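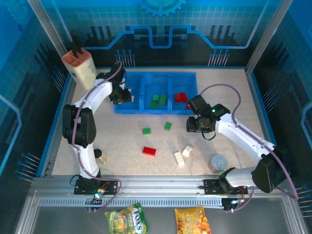
# In defence of the long way home

My grandmother's street in Hernach had a bench outside the bakery, and I can't remember ever walking past it without being called over. You'd set out for a litre of milk at four in the afternoon and come home well after five, with the milk, a bag of somebody's plums and the full story of a hip operation. As a boy I found this close to unbearable. I'm 59 now and I'd give a great deal to be held up like that again.

I've been thinking about it since our council put out its plan for the Petance Road footpath. The idea is to straighten it. At present it wanders behind the old tennis club, ducks around two enormous peppercorn trees and comes out beside the library, and the new one would run directly along the road and save the walker 300 metres. I'm sure the arithmetic is right. My neighbour Oona Partanen, who walks it every morning with a stick and a very deaf kelpie, went to the information night and asked what she was meant to do with the four minutes. The young man with the maps was terribly polite and wrote her question down.

I don't want to be unfair to him. There are good reasons for straight paths, and if you push a pram or a wheelchair, or you've got 40 minutes between the school gate and your shift, you may not feel like admiring a peppercorn tree. Luana Fagundes put this to me quite firmly over the fence, and she's right, and I told her so (she has twins, and I'd have agreed to almost anything by then). A well-lit, even path along the road would be a fine thing to have. What I object to is the line on page six of the plan, where the old path is marked "redundant" and the ground under it goes to parking.

## What happens on a crooked path

People slow down on a bend. It's as simple as that, I think. You can't see who's coming, so you look up, and there's Benedito Sales with his trolley of library books, and you've said good morning before you've had time to decide whether you're in the mood. In the summer I was recovering from my operation I went around by the tennis club twice a day, and I learned more names in six weeks than I had in the eleven years before. One of those people now has a key to my house. Another taught me to prune a quince properly, after watching me do it badly for longer than was kind.

Along the road, with the traffic going by, you put your head down. I do it myself on Conneely Street, which is as straight as a ruler and has a perfectly good footpath, and I couldn't tell you the name of a single person who lives there.

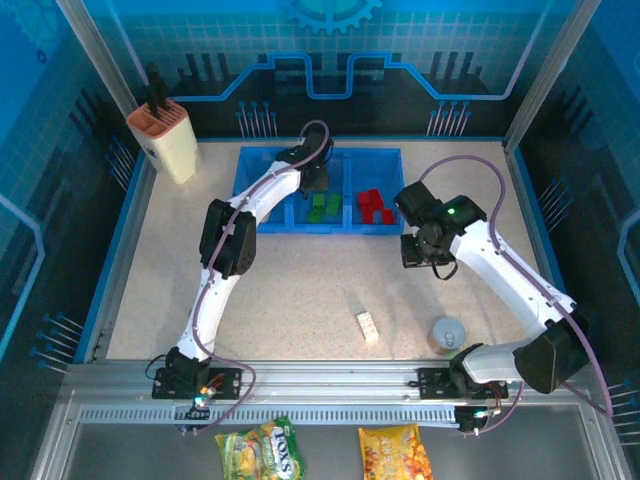

## Keep both

My suggestion, for what it's worth, is that we build the new path and leave the old one alone. It needs a load of gravel and a handrail near the creek end, where the bank gets slippery in July. Janaína Seixas has already offered to look after the garden beds if the council will fix the tap. The car park can be a little smaller, and I say that as someone who drives to the library whenever it rains.

Submissions are open until the end of April and there's a form at the front desk. If you walk down to collect one, go around the back way, and please stop if you see me coming. I'll try not to keep you past five.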